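Category: Open Data / Documentation / Place Names

Linedau Street and Field Names Register: README

Version note: 03/08/2026

Summary

The Linedau Street and Field Names Register is a table of place names used in the municipality of Linedau, including streets, lanes, footpaths, fields, ditches and small bridges. It brings together names found in official records and names collected in conversation with residents. The register is maintained by the Brakeck Institute for Local Records and is released for research, teaching and general reference.

Contents of the release

The release consists of a main table, a table of sources and this document. The main table holds 1,000 entries. Each entry describes one name as it was used for one place. A place that has had several names therefore appears several times, and the entries are joined by a shared place number.

The following columns are supplied in the main table:

- name: the spelling found in the source
- name_std: the standard spelling adopted by the register
- place_no: the number shared by all names of one place
- kind: one of 17 place types, listed in the sources table
- first_seen: the year of the earliest source known to the editors
- last_seen: the year of the latest source, or blank if the name is still in use
- source_id: a reference to the sources table

Blank cells mean that the information was not found. They should not be read as zero or as "none."

Sources

Names were taken from 31 sources. Most are land registers, council minutes and survey maps held in Linedau. A smaller group comes from the Verbruggen papers, a private collection of farm accounts deposited with the Institute by the family. The accounts are valuable for field names, many of which never reached an official map — the strip known as Long Hunger, for instance, is recorded only there. Spoken names were collected by Ans Goossens, who interviewed residents of the older farms along the Sukivville road. Recordings of the interviews are not part of this release.
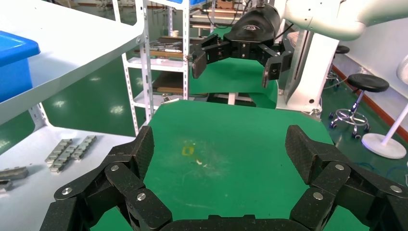 Spoken names are marked with the source code S and should be treated with some care. Speakers did not always agree on where one field ended and the next began. In such cases the editors have kept each version as a separate entry under the same place number, and no attempt has been made to decide between them.

Spelling

The standard spelling follows the practice of the municipal street index in force at the time of editing. Where a name does not appear in the index, the most frequent written form has been adopted. Capital letters and hyphens in the column "name" are those of the source, including evident errors. Users who wish to search the register should use "name_std."

Known limitations

Coverage is uneven. The center of Linedau is well documented, while the wet meadows to the north are represented by only six sources. Dates in the Verbruggen papers are sometimes given by harvest and have been converted to calendar years by the editors. Boundary changes with Sukivville are not fully reflected — entries east of the mill ditch may belong to either municipality, depending on the year.

The register doesn't give coordinates. Place numbers are linked to parcels in a separate file, which is expected to be released in May.

Terms of use

The register may be copied, adapted and redistributed, provided that the source is named. The suggested form is: Linedau Street and Field Names Register, Brakeck Institute for Local Records, edited by Gerrit Visser. Users who correct or extend the data are asked to send their changes to the editor, with a note of the source relied upon.

Comments

mapreader: Is "Smithy Lane" the same as "Smith's Lane" in the council minutes? They have different place numbers in the main table.

G. Visser (editor): They are two lanes. The second was closed when the school was extended.

tess_k: My grandmother always called the field behind the pump "the Apron." I don't see it here. Where can I send it?

G. Visser (editor): Please use the contact form and state where the field lies in relation to the pump.

Contact | © Brakeck Institute for Local Records | Back to top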